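Visit to the Sivley demo kitchen - notes for the equipment budget

Phyllis Hartley and I drove out to Sivley in August to look at the portioning arm that Dosach has been quoting us. We got there at 9:30 and were done before lunch. Parking is behind the building, and you sign in at the side door.

The site is smaller than I expected. Dosach uses the front half for sales visits and keeps spares in the back. Howard Birkett took us round and answered most questions without going to look anything up. He was open about prices, which helped.

We had asked to see dry goods handled, mainly rice, because that is what our packing line spends its mornings on. The demo table is kept very plain.
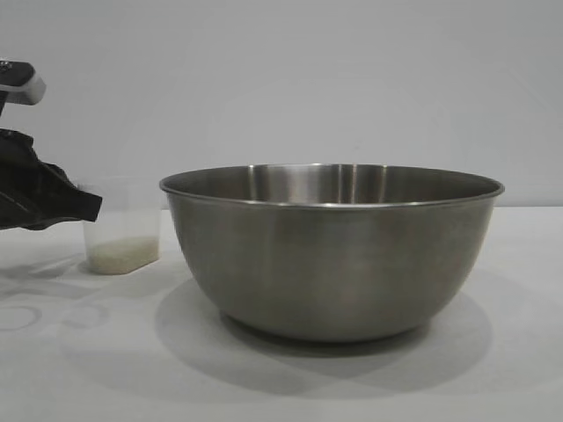
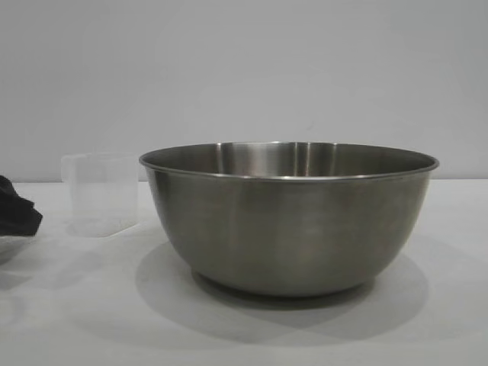
Steel mixing bowl and small plastic container on the demo table, Sivley.
Photos: Phyllis Hartley

The black cloth cover on the gripper is a separate line on the quote. Howard gave the price as $129 each and suggested ordering two, so one can be washed. Phyllis noted some fraying near the tip and asked how long a cover lasts. He said it depends on the work and would not give a number of weeks. I have put down four a year for planning.

Other figures we took away:

Mounting plate and bolts: $554
Site survey: $153, taken off the bill if we order
Yearly service visit: nearly $2,000

The arm itself can be bought or leased. The lease from Dursun runs 36 months and includes the service visit but no covers. Buying looks cheaper after the second year if we keep it on one shift. I still need the written lease terms before I can be sure of that.

Two things to settle on our side. Our benches are stainless and bolted down, and the mounting plate was drawn up for a thicker top, so the survey should come first. We also need to decide on containers. Howard advised sticking to one size for the first few months, and we currently use five.

The scheduling software, Trivia, was not running during our visit. Howard will send a login so Phyllis can try it from the office. The quote holds for 60 days.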